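4장. 양팔 셀 설치와 손목 카메라 맞추기

이번 장은 Praston 양팔 셀을 테이블에 올린 다음부터 첫 작업을 돌려 보기 전까지를 다룹니다. 상자 풀고 프레임 조립하는 이야기는 3장에 다 적어 놨으니 혹시 건너뛰신 분은 그쪽부터 보고 오세요. 저는 이 셀을 직접 세 번 세웠다가 두 번 뜯었는데요(한 번은 순전히 제가 브래킷을 거꾸로 달아서였습니다), 그때마다 공책에 적어 둔 걸 순서대로 옮긴 거라 말투가 좀 편해도 이해해 주세요.

표기부터 맞추고 갈게요. 손목 카메라 화면을 보면서 조정하는 팔을 '가까운 팔', 맞은편에서 테이블 쪽으로 내려오는 팔을 '건너편 팔'이라고 부르겠습니다. 왼팔, 오른팔이라고 하면 서 있는 자리에 따라 자꾸 뒤바뀌어서 전화로 설명하다가 꼭 싸움이 나더라고요. 제어 프로그램은 Staver이고, 설정 파일 이름도 전부 여기 기준입니다.

4.1 시작하기 전에

준비물은 많지 않습니다. 육각 렌치 세트, 토크 드라이버, 케이블 타이와 벨크로 타이, 수평계, 보풀 없는 천, 그리고 연습용 물건 몇 개면 됩니다. 연습용 물건은 작은 병이나 뚜껑 달린 단지처럼 손에 쏙 들어오는 걸로 고르세요. 처음부터 비싼 부품을 물려 놓고 연습하는 분이 계신데 제발 그러지 마세요.

주의: 이 장의 작업은 대부분 전원을 끈 상태에서 합니다. 전원을 켜야 하는 단계에는 따로 '전원 켬'이라고 적어 두었습니다. 전원이 꺼져 있어도 관절 브레이크를 푸는 순간 팔이 제 무게로 내려올 수 있으니, 브레이크를 풀 때는 다른 손으로 팔꿈치 링크를 받치고 계셔야 합니다.

주의: 비상정지 버튼은 의자에 앉은 자세에서도 손이 닿는 곳에 두세요. 저는 모니터 뒤쪽에 뒀다가 정작 필요할 때 팔 너머로 손을 뻗어야 했습니다. 그날 바로 옮겼습니다.

4.2 받침과 브래킷 고정하기

1. 테이블 끝선에 금속 브래킷을 대고 네 구멍이 다 보이는지 확인합니다. 구멍이 하나라도 가려져 있으면 방향이 뒤집힌 겁니다. 제가 바로 이걸로 하루를 날렸어요.

2. 볼트는 네 개를 전부 손으로 반쯤 돌려 끼운 다음 대각선 순서로 조입니다. 하나를 먼저 꽉 조이면 받침이 미세하게 돌아가고, 나중에 원점 보정에서 값이 이상하게 나옵니다.

3. 받침 윗면에 수평계를 올려 앞뒤와 좌우를 한 번씩 봅니다. 기울어져 있으면 팔 쪽은 건드리지 말고 테이블 다리 높이부터 맞추세요.

4. 브래킷 주변에 표식 끈을 달아 두셨다면 관절에 말려 들어갈 길이가 아닌지 봅니다. 팔을 손으로 한 바퀴 천천히 돌려 보면 금방 알 수 있습니다.

5. 프레임의 대각 보강대를 손으로 밀어 봅니다. 흔들리면 3장으로 돌아가서 코너 볼트를 다시 조이고 오세요. 귀찮으시죠? 저도 압니다. 그래도 프레임이 흔들리면 뒤에서 하는 보정이 전부 헛수고가 됩니다.

참고: 받침 볼트는 첫 주가 지나고 한 번 더 조여 줍니다. 저는 두 번째 셀에서 볼트 두 개가 눈에 띄게 풀려 있는 걸 봤습니다.

4.3 케이블 정리

케이블은 정말 하고 싶은 말이 많은 부분이에요! 셀이 멈췄다고 연락이 오면 저는 제어기 로그를 열기 전에 케이블부터 봅니다.

1. 그리퍼에서 나온 케이블은 손목 위로 고리를 하나 만들어 여유를 준 뒤 링크를 따라 내립니다. 고리 크기는 주먹이 하나 들어갈 정도면 됩니다. 너무 짧으면 손목이 끝까지 돌 때 커넥터가 당겨지고, 너무 길면 다른 물건에 걸립니다.

2. 링크에 묶을 때는 벨크로 타이를 씁니다. 케이블 타이는 움직이지 않는 곳, 그러니까 받침과 프레임 기둥에만 쓰세요.

3. 관절 바로 위에는 묶지 않습니다. 관절을 사이에 두고 앞뒤로 한 군데씩 묶고 가운데는 놀게 둡니다.

4. 다 묶었으면 팔을 손으로 움직여 접힌 자세, 뻗은 자세, 손목을 비튼 자세를 차례로 만들어 봅니다. 어느 자세에서든 케이블이 팽팽해지면 그 앞쪽 타이를 풀고 여유를 더 줍니다.

5. 바닥으로 내려간 선은 프레임 안쪽으로 모읍니다. 바닥 선은 늘 마지막에 하자고 미뤄 두게 되는데, 한번 발에 걸리고 나면 생각이 달라집니다.

주의: 전원선과 카메라 신호선을 한 다발로 묶지 마세요. 영상에 가로줄이 생겼다가 사라졌다가 하는데, 증상이 들쭉날쭉해서 원인 찾기가 아주 고약합니다.

4.4 그리퍼 점검

1. 손가락 안쪽 면을 마른 천으로 닦습니다. 포장할 때 묻은 기름기가 남아 있으면 매끈한 병이 그대로 미끄러집니다.

2. 손가락을 손으로 끝까지 벌렸다가 오므려 봅니다. 중간에 걸리는 느낌이 있으면 힘으로 밀지 말고 멈추세요. 고정 나사가 레일에 닿아 있을 가능성이 큽니다.

3. (전원 켬) Staver에서 그리퍼 항목을 열고 '개폐 시험'을 누릅니다. 열림과 닫힘을 다섯 번 되풀이합니다.

4. 그리퍼 헤드의 표시등을 봅니다. 저희 설정에서는 초록색이 대기 또는 정상 동작이고, 노란색이면 통신 지연, 빨간색이면 과부하입니다. 색 배정은 설정 파일에서 바꿀 수 있으니 중고로 들여온 셀이라면 먼저 파일을 열어 확인하세요. 전에 쓰던 분이 색을 바꿔 놓은 경우가 있었거든요.

5. 파지력은 공장 초기값 그대로 쓰지 말고 30에서 시작합니다(단위는 Staver 화면의 눈금값입니다). 얇은 플라스틱 병은 30이면 충분히 잡히고, 유리 단지는 물건을 보면서 조금씩 올리면 됩니다.

참고: 힘을 올렸는데도 물건이 미끄러진다면 대개는 힘이 모자라서가 아니라 접근 각도가 비뚤어져 있어서 그렇습니다. 각도부터 보세요.

4.5 원점 보정

보정은 두 팔을 따로따로 합니다. 한 팔을 하는 동안 다른 팔은 반드시 접어서 대기 자세로 두세요.

1. (전원 켬) 가까운 팔을 대기 자세로 보냅니다.

2. 건너편 팔의 브레이크를 풀고 손으로 받치면서 보정 핀이 들어가는 자세까지 옮깁니다. 핀이 들어갈 때 딸깍하는 느낌이 납니다. 소리는 안 날 때도 있으니 손끝으로 느끼셔야 해요.

3. Staver에서 '원점 읽기'를 누르고 숫자가 가만히 멈출 때까지 기다립니다.

4. 손목 관절의 인코더 값을 적어 둡니다. 제 셀에서는 건너편 팔이 3,773, 가까운 팔이 2,475로 나왔습니다. 셀마다 다른 값이니 제 숫자를 베껴 넣으시면 안 됩니다! 본인 값을 받침 안쪽에 라벨로 붙여 두면 나중에 모터를 바꿀 때 비교할 수 있어 편합니다.

5. '저장'을 누르고 핀을 뺍니다. 핀을 뺀 다음에 다음 팔로 넘어가세요. 핀이 꽂힌 채로 팔을 움직이면 핀이 휘는데, 그러면 예비 핀이 올 때까지 꼼짝없이 기다려야 합니다.

6. 가까운 팔도 같은 순서로 합니다.

참고: 두 번 읽어서 값이 서로 다르면 세 번째를 읽기 전에 4.2로 돌아가 받침 볼트를 보세요.

4.6 손목 카메라 맞추기

손목 카메라는 작고 가벼워서 대충 달아도 달리기는 달립니다. 그런데 조금만 틀어져도 손가락이 화면 한쪽으로 쏠리고, 그러면 물건과 손가락 사이 간격을 눈으로 재기가 어려워집니다.

1. 카메라를 손목 브래킷에 끼우고 나사를 살짝만 조입니다.

2. (전원 켬) 모니터에 손목 영상을 띄웁니다. 모니터는 두 팔 어느 쪽을 만지든 고개만 들면 보이는 높이에 두는 게 좋습니다.

3. 그리퍼를 벌린 상태로 두고, 두 손가락이 화면 아래쪽에 모두 들어오도록 카메라를 숙입니다. 손가락 사이로 테이블 면이 보여야 합니다.

4. 손가락 사이에 천 조각을 하나 놓아 봅니다. 검은 테이블 위에 흰 천을 쓰면 노출이 맞는지도 한 번에 볼 수 있어서 저는 늘 이렇게 합니다. 천의 주름이 하얗게 날아가면 노출을 한 단계 내리세요.

5. 건너편 팔을 작업 위치로 보내고, 그쪽 그리퍼가 물건을 든 모습까지 가까운 팔의 손목 영상에 들어오는지 확인합니다.
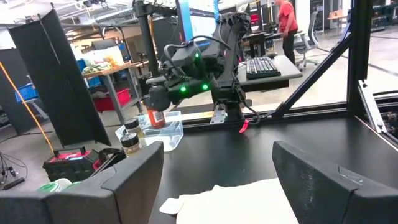

Do는 같은 단계를 해 보고 나서, 건너편 팔을 먼저 트레이 위에 세워 두고 카메라 각도를 잡는 편이 훨씬 빨랐다고 알려 왔습니다. 손가락만 보고 맞추면 나중에 건너편 그리퍼가 화면 위로 벗어나서 결국 두 번 일하게 된다는 거예요. 그리고 색온도를 자동으로 두면 흰 물건이 들어올 때마다 화면 색이 출렁거리니 꼭 고정값으로 쓰라고도 했습니다.

듣고 보니 맞는 말이라 저도 다음 셀부터는 순서를 바꿔서 했습니다. 색온도는 4,000으로 고정했고, 초록 표시등 색과 병 색이 둘 다 무난하게 나왔습니다. 조명이 다른 곳에서는 값을 조금씩 옮겨 보시면 됩니다.

6. 각도가 마음에 들면 나사를 끝까지 조입니다. 조이는 동안 카메라가 살짝 따라 도는 일이 많으니 모니터를 보면서 조이세요.

7. 렌즈에 지문이 묻었으면 보풀 없는 천으로 닦습니다. 알코올은 천에 묻혀서 쓰고 렌즈에 직접 뿌리지 않습니다.

주의: 손목 영상만 보고 팔을 움직이지 마세요. 손목 카메라에는 팔꿈치가 안 보입니다. 첫 일주일은 꼭 눈으로 팔 전체를 같이 보면서 하시길 바랍니다.

4.7 작업대 배치

1. 투명한 트레이를 건너편 팔이 수직으로 내려올 수 있는 자리에 놓습니다. 팔을 쭉 뻗어야 겨우 닿는 자리는 피하세요. 끝까지 뻗은 자세에서는 떨림이 커집니다.

2. 트레이 옆에 단지를 둘 때는 그리퍼가 벌어진 폭보다 넓게 띄웁니다. 병을 내려놓으면서 바깥쪽 손가락으로 옆 단지를 툭 밀어 버리는 게 제일 흔한 사고예요.

3. 트레이 바닥 네 귀퉁이에 미끄럼 방지 패드를 붙입니다. 투명 트레이는 가벼워서 병 바닥이 스치기만 해도 따라 움직입니다.

4. 위치가 정해지면 테이블에 얇은 테이프로 귀퉁이를 표시해 둡니다. 검은 테이블이면 회색 테이프가 딱 좋습니다. 흰색은 물체 인식이 천과 헷갈리는 일이 있었습니다.

5. 두 팔이 겹치는 구역을 Staver의 '공유 구역'에 등록합니다. 등록하면 한 팔이 들어가 있는 동안 다른 팔은 구역 밖에서 기다립니다.

참고: 공유 구역을 너무 넓게 잡으면 두 팔이 서로 양보만 하다가 하루가 갑니다. 트레이보다 한 뼘쯤 넓은 정도에서 시작하세요.

4.8 첫 시험 동작

여기까지 오셨으면 거의 다 된 겁니다!

1. 주변 사람에게 팔을 움직인다고 말합니다. 혼자 계셔도 소리 내서 말하는 버릇을 들이면 좋습니다. 저는 빈 방에서도 "움직입니다" 하고 말해요.

2. (전원 켬) 속도를 가장 느린 단계로 두고 건너편 팔로 병 하나를 집습니다.

3. 병을 트레이 위로 옮긴 다음 내려놓기 전에 멈춥니다. 멈춘 자세에서 병이 기울지 않았는지, 케이블이 당기지 않는지, 손목 영상에 병 바닥과 트레이 가장자리가 같이 보이는지 봅니다.

4. 이상이 없으면 내려놓고 손가락을 벌립니다. 벌린 뒤에는 곧장 위로 올라와야 합니다. 옆으로 빠지게 해 두면 병이 넘어집니다.

5. 같은 동작을 열 번 되풀이하고, 한 번이라도 위치가 어긋나면 4.5의 보정값을 다시 읽습니다.

6. 열 번이 다 맞으면 속도를 한 단계 올려 또 열 번 합니다. 한꺼번에 두 단계씩 올리지는 마세요.

7. 마지막으로 가까운 팔로 천 집기를 해 봅니다. 천은 병보다 훨씬 까다롭습니다. 살짝 들린 귀퉁이를 노리면 잘 집히고, 납작하게 눌린 가운데를 노리면 손가락 끝이 테이블을 긁습니다.

주의: 손가락 끝이 테이블에 닿는 소리가 나면 바로 멈추고 Z 하한값을 올리세요. 몇 번쯤은 괜찮겠지 하다가 손가락 끝 패드가 다 닳습니다. 네, 경험담입니다.

4.9 자주 겪는 문제

팔이 대기 자세로 안 돌아갑니다.
비상정지가 눌린 채인지부터 보세요. 그다음이 공유 구역입니다. 다른 팔이 구역 안에서 멈춰 있으면 이쪽 팔은 하염없이 기다립니다.

손목 영상이 뚝뚝 끊깁니다.
손목을 천천히 비틀어 보면서 끊기는 각도가 정해져 있는지 확인합니다. 늘 같은 각도에서 끊기면 케이블이고, 아무 때나 끊기면 허브 쪽입니다. Plenorel 허브를 쓰신다면 카메라 두 대를 한쪽 포트 묶음에 몰아 꽂지 말고 나눠 꽂으세요. 저는 그것만으로 해결됐습니다.

표시등이 초록색인데 그리퍼가 안 닫힙니다.
Staver에서 닫힘 한계가 현재 폭보다 크게 잡혀 있을 수 있습니다. 지난번에 큰 물건을 잡고 한계값을 저장해 버리면 이렇게 됩니다.

병을 잡을 때마다 조금씩 돌아갑니다.
손가락 두 개의 안쪽 면이 평행한지 보세요. 한쪽 나사가 풀려 있으면 병이 닫히는 쪽으로 밀리면서 돕니다. 라벨이 들뜬 병도 비슷하게 돌 수 있으니 다른 병으로 바꿔서 비교해 보면 빠릅니다.

보정을 다시 했더니 오히려 더 안 맞습니다.
핀이 끝까지 안 들어간 상태에서 읽었을 겁니다. 핀 구멍에 먼지가 끼면 들어간 것 같은 느낌만 나고 실제로는 덜 들어갑니다. 바람으로 한번 불어 내고 다시 해 보세요.

4.10 평소 관리

매일: 손가락 안쪽 면과 렌즈를 닦고, 손목 케이블 고리가 처음 모양 그대로인지 봅니다.

매주: 받침 볼트와 카메라 나사를 확인합니다. 바닥 선에 눌린 자국이 있는지도 같이 보세요.

매달: 원점값을 다시 읽어서 라벨에 적어 둔 값과 비교합니다. 한 달에 한 번씩 비교해 두면 값이 서서히 밀리는 건지, 어느 날 갑자기 튄 건지 구분이 됩니다. 제 가까운 팔은 8월에 한 번 튀었는데, 범인은 헐거워진 손목 커버였습니다.

손가락 패드는 표면 무늬가 안 보이기 시작하면 바꿉니다. 두 손가락을 한꺼번에 바꾸세요. 한쪽만 새것이면 물건이 닳은 쪽으로 밀립니다. 교체 순서는 6장에 있고, 패드를 바꾼 날에는 4.4의 개폐 시험과 4.8의 2번부터 5번까지를 다시 해 주시면 됩니다.

이 장 마지막 수정: 2020년 10월 24일 토요일. 4.6의 색온도와 4.7의 테이프 색을 고쳤습니다.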